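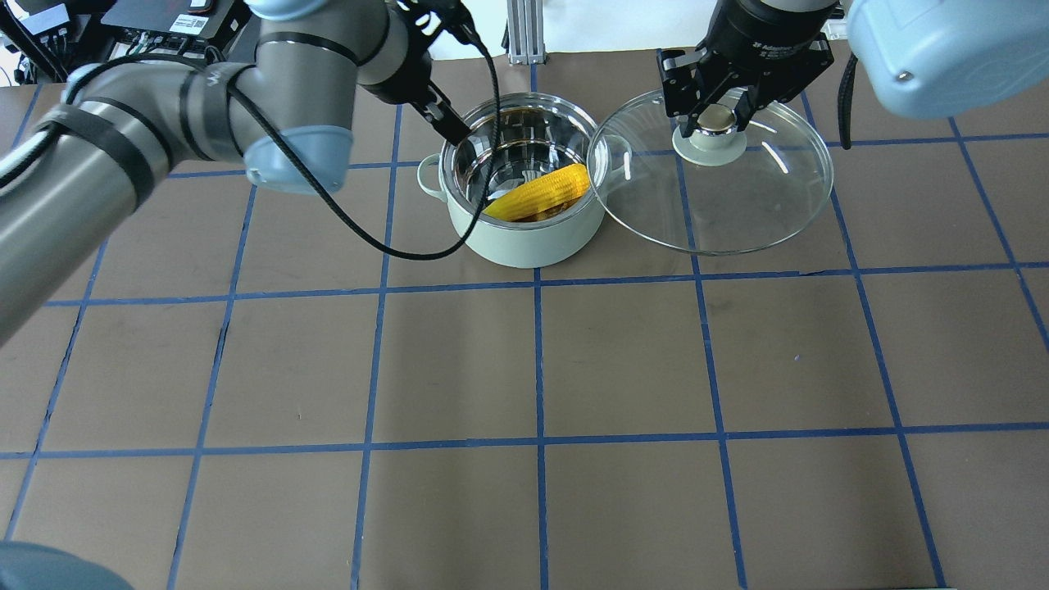
Corn in the green pot

One ear of corn in the mint-green pot, with the glass lid still on the table at its right side. I like how bright the yellow is against the steel inside.

About this gallery

On this page I collect the pots and pans from our Lustuler kitchen shelf, each with the food we like to put in it. The list has 40 pieces now, and the green pot is number 37 in my notebook - I started it in October.

Notes on the pot

It has a small loop handle on each side, and the knob of the lid is cream-colored. For washing I use a soft sponge only, because the shiny steel shows every scratch. A whole ear of corn fits best when it lies diagonally.

More pots will be added when I have cleaned them.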